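Maurya Cottage, Trakcombe -- a week by the water

Posted 5th November
27 comments | 44 shares

We have been meaning to try Trakcombe for years, ever since my sister came back from a wet weekend there full of praise for the crab sandwiches, and this July we finally booked a week at Maurya Cottage. It sleeps six at a push, though I would say four grown-ups and a couple of small children is nearer the mark, and there were five of us plus the dog. I write long reviews because I like reading long reviews (sorry!), so do put the kettle on.

Getting there

The cottage sits up a lane behind the harbour at Trakcombe, and the lane is narrow. Properly narrow! We met a bread van halfway up and my husband had to reverse all the way back to the chapel with the dog breathing in his ear. Once you are in there is parking for two cars on the gravel, and the key safe is by the side door, which took us a little while to find as the booking email only mentions the front. We used the Lostuvine booking site and everything else in their email was spot on.

The house itself

Downstairs is one big room with the kitchen at the far end, and it is lovely. Deep sofas, a wood burner we didn't need, and a window seat where my mum spent most of the week with her crossword. The kitchen had sharp knives -- when does that ever happen in a holiday let? -- and enough big plates for everybody, plus a welcome loaf and some very good butter. The oven runs hot, so knock it down a bit if you are doing a roast.
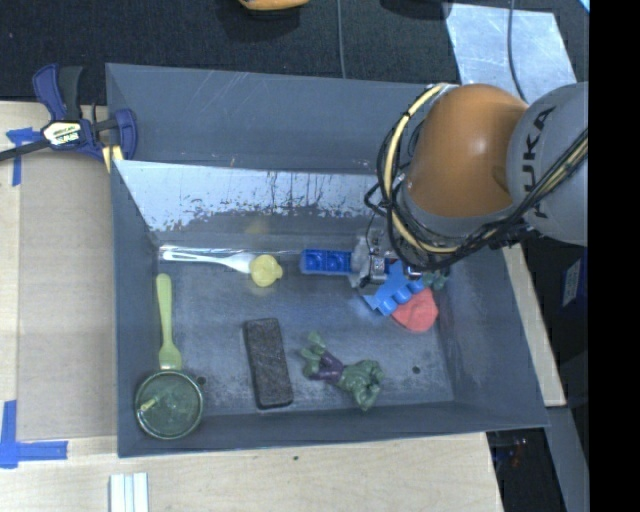 Bedrooms and bathroom

The main bedroom looks over the rooftops to the sea and the bed is the most comfortable I have slept in away from home. The twin at the back is smaller and gets the gulls from first light, so give it to the teenagers. The third room is up a steep little stair that my mum wouldn't have managed, and the ceiling slopes, and I banged my head on it every single morning when I went up to wake my son. Only one bathroom, but the shower is strong and the water never ran out, even after all five of us had been in the sea.

Out and about

The beach is down the steps at the end of the lane. At low tide you can walk round to Tetby, where there is a tea room with a garden and a shop that sells buckets, papers and not much else. Dogs are allowed at the Tetby end all summer. We ate out twice at the pub on the harbour and would happily have gone a third time, but it was full.

What it cost

We paid 700 pounds for the week with the dog included, and I thought that was very fair for July. Bring your own beach towels, and some loose change for the car park at the bottom if you have a third car.

Would we go back? Yes, and I have already asked about next summer, though we will be leaving the big car at home.

Viewed 1006 times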